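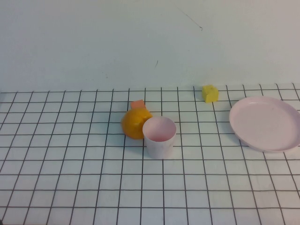
## Lodus, second build

Jeanie Pollock tightened the last screw on the shoulder joint and wiped her hands on her jeans. The arm was called Lodus. The name came from the side of the crate the motors had shipped in, and she had not looked up what it meant.

The first build had lasted until June. Its elbow used a printed gear, and the gear lost five teeth while lifting a can of soup. The second used a steel gear from a Dellex label printer that the shop in Carkville had been using as a doorstop. It was heavier and it held.

She checked the log from the night before.

Test 581. Target: pink cup. Result: stopped before contact. Reason: none given.

That was the problem. The program was supposed to give a reason. She had written the reasons herself, and there was a code for every one she could think of: joint limit, low voltage, target lost, path blocked. The field was blank.

Saraç came in from the wood shop with sawdust on his sleeves and read the screen over her shoulder.

"Path blocked," he said. "The cup is up against the orange thing."

"Then it should say so."

"Did you move anything?"

"No."

He bent down until his eyes were level with the tabletop. From there the pink block behind the dome could not be seen at all. He straightened up and it came back into view, the top of it.

"How many objects does it think it has?"

She opened the object list. The plate was there, and the yellow cube, with a position near the back of the grid. The cup was there. The dome was there. The pink block was listed under the same number as the cup.

"It has them as one part," she said. "Same color family. It thinks the cup goes around behind the dome and comes out the other side."

"So it thinks the cup has a handle."

"It thinks the cup is holding on."

Saraç considered this. He had spent two years fixing looms before he moved to cabinets, and he did not like to guess at what a machine thought. "Narrow the color range," he said.

She narrowed it by two steps and ran the detection again without power to the motors. The list came back with the block on its own line. She saved the file and wrote the date in the notebook, 2/12/20, and under it the old range and the new one.

Then she scrolled back to the blank field. The color fix explained the bad list. It did not explain the stop. With a merged part the arm should have reached for the center of it – straight through the dome – and knocked everything across the table.

"It would have hit the dome," she said.

"But it stopped."

"There's no code for that."

Saraç went back to his cabinets. Jeanie added a line to the table of reasons, gave it the next free number, and left the description empty while she went to look for the power cable.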